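Looking after the hand-held grippers: what we do between sessions
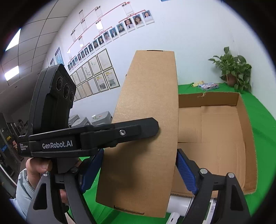

Bench Notes | Issue 58 | Page 2

Box flaps are hard on a gripper. A flap bends, it springs back, and the edge of corrugated board is rougher than it looks, so the pads and the linkages take a beating that a smooth plastic part would never give them. We have put 1,073 flap openings and closings on the set at the Arkex bench now, and we are really pleased with how well the hardware is holding up – provided it gets a few minutes of care each time it comes off the table.

The blue ribbed pads are the first stop. Cardboard sheds a fine brown dust that packs into the ribs, and once the ribs are full the pad starts to slide along the flap when it should be holding it. We brush along the ribs with a dry nylon brush, then wipe with a lint-free cloth barely dampened with water. No solvent, please! We tried one back in October and the rubber went shiny and stayed that way. Fresh pads came from Plandidura and are in the second drawer, left and right bagged together. Change them as a pair even if one still looks good.

Next come the screws on the finger frames. They are small silver ones going into black plastic, and it is very easy to be too generous with them. Use the short driver, stop when the head seats, and leave it there. A screw that keeps working its way out gets a dab of the removable thread compound and a note in the log. If the plastic has gone white near a screw, set the finger aside and fit the spare.

Then open and close the jaw slowly ten times with nothing in it. It should feel the same all the way through. A gritty patch near the closed end is nearly always paper fiber in the linkage, and a puff from the hand blower clears it (point it outward, away from the lenses). We love this test because it takes half a minute and catches most of what goes wrong.

The three lenses on top get the blower first and the lens cloth second, never the other way round. One fingerprint on one lens can spoil a whole afternoon of recordings, and you won't spot it on the small preview. Carry the tool by its grip and keep your other hand off the sensor module.

Setup on the table has settled down nicely too. The green cloth stays, pulled flat, with the box on it and its flaps up before recording starts. Kinico sent us a lighter carton to try and it folds beautifully, but it skates on the cloth, so for now we are staying with the regular brown ones. Retire a box when its flaps stop standing up by themselves.

A good find this month: the padded case from Fankhauser fits the gripper with the fingers on. That saves taking them off for storage, and the alignment check passes first time far more often – 73 out of the last 76 mornings, according to the log.

The new check sheet is dated 03/01/2026 and hangs on the hook by the charging shelf. Please recycle the older copies, which still give the wrong pad numbers. Spare brushes are in the same drawer as the pads.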